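Worktops, and the 7 stages of regret

The Flemside hall kitchen is getting new worktops. The old ones have been with us longer than the boiler, and have aged about as well. Shamim Soomro has been round the showrooms at Hovville and Wallurley and came back with a folder, a headache and a quote for 3,903 pounds, which included taps we hadn't asked for.

Minhas came in at 451 pounds a run, fitting extra. We have 500 left in the kitchen pot from January's quiz, so one run it is, and the other side can stay beige. Several of you have asked for a grey stone look with a bit of veining.

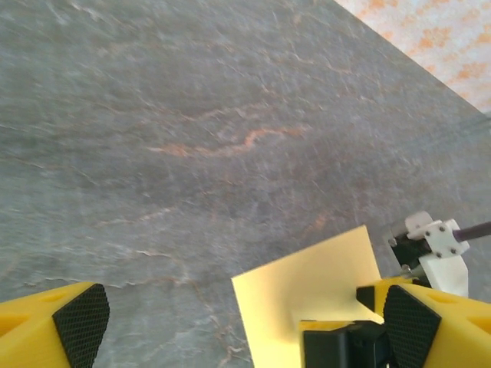
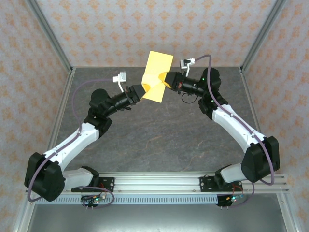
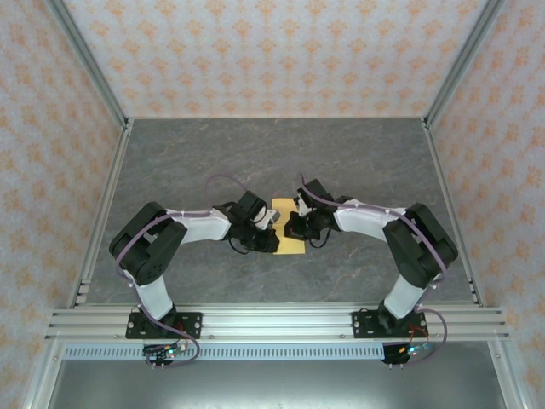
Have your say

Samples will be by the tea urn until the end of the month. Please don't chop anything on them. Write your choice on the sheet, once, in your own name. Last time "Elvis" got four votes for the curtains and very nearly won.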